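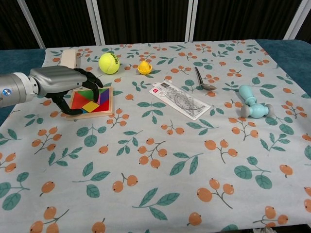 Fig. 1. Left hand over the tangram tray, tabletop cell.

Unit 11: Contact faults in multi-finger hands
Course handout, Villanueva lab section. Revised Aug 21, 2021.

Read before the lab. The fault log for run 2631 is in the course folder under Curent.

1. Summary of the fault
The task was to grasp one puzzle piece, lift it clear of the tray and set it down on the cloth. The left hand descended past the commanded height and the index finger loaded against the tray. The Meltura controller should have tripped on motor current at 60 percent of rated. It tripped at 68. By then the finger joint had slipped on its coupling, and every later grasp closed with an offset.

2. Why the limit did not hold
The current limit is applied to a filtered signal. The filter was lengthened in April to suppress false trips during fast closing and was never restored for slow descent. In a stiff contact the current rises faster than the filter follows, so the trip comes late. The hand stopped, but the load at the joint had already passed the limit.

A second cause is the surface model. The planner treats the table as one rigid plane. A tray with a raised border on a printed cloth does not fit that model, and thin flat pieces inside a border leave the fingertips little clearance.

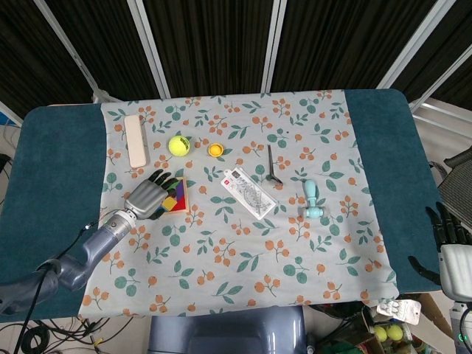

The planner also held no height for the other objects on the cloth. A tennis ball yields on contact and a toy hammer can slide, so either may produce a current trace that looks normal while the hand is off its path. Do not use current alone to decide that a descent was clean.

3. Procedure after a contact trip
Press the stop before reaching into the cell. Both arms are to be disabled, including the one not in use. Do not back-drive the fingers by hand. Save the log, then run the Punetcombe joint check on all fingers of the hand that tripped. A joint that fails is tagged and the hand stays out of service.

4. For the lab report
Plot raw and filtered current on the same axis and mark the trip. State the delay in samples. Propose a filter setting for descent and show what it does to false trips on closing.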